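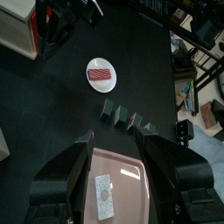 Do I have to watch Kobzar in order? Yes, please do! It's a slow-burn family drama, and half the fun is a grudge that starts way back in episode 4 and doesn't pay off until you've forgotten it. I watch with snacks, and I still had to stop eating to keep up with who was lying to whom.

How many episodes are there?
40, plus a reunion special I keep meaning to write up. The longest one runs 98 minutes (the wedding — bring tissues).

Who plays the brother?
Yeison Cuervo. You may know him from Astevier, where he had the terrible mustache. I get more mail about him than anything else on this site.

Is there a second season?
Filming is supposed to start in August. I'll believe it when I see a trailer.

Where do the subtitles come from?
I watch on Flikton and use theirs. They're fine, though the jokes get flattened a bit.

Can I send you a recap?
Sure, just no spoilers in the subject line!

Contact: use the mail form | © Brirby Drama Notes | Back to top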